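3.2 Household containers and the condition in which they are set aside

The second part of the Hovville survey dealt with empty packaging between the moment of use and the moment of sorting. Earlier work in the Pinavach district had recorded only what reached the collection point. That approach leaves out a stage that most households know well, in which cups, cartons and bottles gather on a table or counter before anyone decides where they belong. Households taking part were asked to keep a diary of this stage throughout March, and 518 entries were complete enough to be coded.

Entries were coded for material, for closure (cap on or cap off) and for shape at the time of setting aside. Shape proved the hardest of the three to code. Cartons were often pressed by hand, while paper cups and rigid bottles tended to keep their form. A mixed group of this kind takes up more room than its weight would suggest – a point that matters for the size of indoor bins.

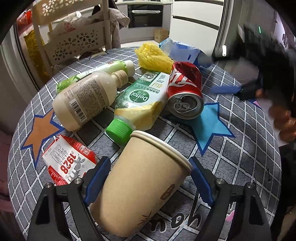 Figure 4. Mixed containers on a round table, including a paper cup, a crumpled milk carton and a Dettol washing machine cleaner bottle.

The group in Figure 4 brings together food and cleaning products, which the Symonenko scheme places in separate classes. Under that scheme a drink carton and a cleaner bottle would not be recorded on the same line, even when they lie within reach of each other. We kept the two classes but added a field for shared location. In 75 of the coded entries, containers from both classes were listed on the same surface.

Caps were a further source of disagreement between coders. The Rellura guidelines ask that caps be left on, but diary entries did not always mention them, and such cases were coded as unknown. The effect of this choice on the volume estimates is taken up in Section 4.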